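**Stirring and scooping demos: how varied is varied enough?**

**marrowfat_lou** · 23/02/2026

Evening all. I've been collecting teleop demos on the two-arm setup for kitchen stuff, mostly moving things between a small pot and a bowl with a long-handled utensil, and I've got 1,886 episodes saved. The plan was 3,000 before I train anything serious. I'm now wondering if I should stop and have a proper think first, as my last policy was a bit rubbish.

What it does: goes for the handle nicely, lifts, swings over to the bowl, then dithers. Sometimes it hovers there until the episode times out. If I shove the bowl a hand's width to the left it carries on as though I hadn't touched it, which makes me think it's learnt the spot on the worktop and isn't looking at the bowl at all.

I've been leaving the ordinary clutter on the counter while I record, sweets and a bottle and a pot lid and so on, so I did think I was giving it plenty to look at. It all stays put for a whole evening though, and I suspect that's where I've gone wrong. 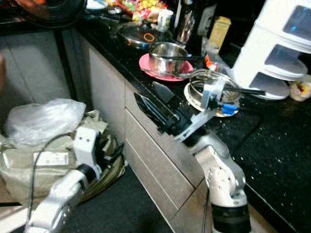

The other thing bothering me is my own driving. I'm much smoother than I was in August, and the early episodes are full of little pauses where I was working out which way the wrist was going to turn. Do I bin those? There are 216 I'd call properly awful. I hate throwing away work but I'd sooner lose them than teach the thing to dawdle!

---

**Brorkard**

Bin them. I kept all of mine out of stubbornness and my policy learnt to stop and wait before every single grasp, exactly like I used to. Took the slow ones out, trained again with the same settings, far better.

And yes, move the bowl. Every episode, if you can bear it.

---

**tupperware_dan**

I'd disagree on binning the lot. Pauses are one thing, but if some of those awful ones have you missing the handle and having another go, that's gold. A policy that has only ever seen clean grabs has no clue what to do when it misses. I'd trim the dead time off the front and middle and keep the recoveries.

---

**Brorkard**

Fair point about recoveries, but trimming by hand is miserable and most people do it badly. You get a jump in the arm positions where you've cut. Easier to record some deliberate misses on a fresh evening when you're driving well.

---

**tupperware_dan**

Deliberate misses never look like real ones though. I've tried. You know where you're going to miss, so you're already turning back before you get there. We'll have to differ on this one :)

---

**Phong Tăng**

Hello, long-time reader. I do something similar at Michalík, only with trays and tongs. Before you record anything else, do a quick check: play back a handful of demos with the bowl in different places and look at what the wrist does over the last second or two before release. In our case the operators were all coming in from the same side out of habit, whatever the layout was. We had moved the objects and the arm path had hardly changed, so the model had very little to go on.

What helped us was a layout card. You pick one before each episode and set the bowl and pot wherever it tells you. Dull, but you stop falling back on the places you like. We got more out of 620 episodes done that way than out of a much bigger pile done by feel.

Also, is the second arm doing anything? If it's parked in a slightly different place each night you may want to write that down.

---

**marrowfat_lou**

Oh, that's a good shout about the approach side. I've just watched ten back and I come in from the right in every one of them. Every one! I didn't even know I did it.

Second arm is meant to steady the pot later on, but for these it just sits wherever I left it. I haven't been noting it down, no. I will from tomorrow.

---

**old_kettle**

Can I be the grump and say 3,000 is a number you made up? Train on what you've got now, see where it falls over, then record for that. I don't see the point in saving up another thousand-odd of the same thing before looking.

---

**marrowfat_lou**

I did make it up, guilty. It sounded like a decent number.

---

**tupperware_dan**

Agree with kettle. One extra from me: swap the utensil now and again. I used a single spoon for months and the first time I tried one with a shorter handle the gripper closed on thin air.

---

**Plalasar**

Don't swap it yet! Change one thing at a time or you won't know which bit helped. Get the bowl moving about first, train, test, then bring in other handles. I changed everything at once on my Akarville rig and had to go back and redo half of it.

---

**marrowfat_lou**

Right, so: bowl and pot moving every episode with a card, both approach sides, same utensil for now, write down where the spare arm is. I'll split the 216 into "slow" and "missed and had another go", drop the slow ones and train with the rest. Will post the results in this thread, good or bad. Phong, would you mind sharing what your layout cards look like? Is it just a grid with crosses on?

---

**Phong Tăng**

Just a grid, yes. Bowl is a circle, pot is a square, and a little arrow for which side to come in from. I'll upload the sheet when I'm back at my desk tomorrow.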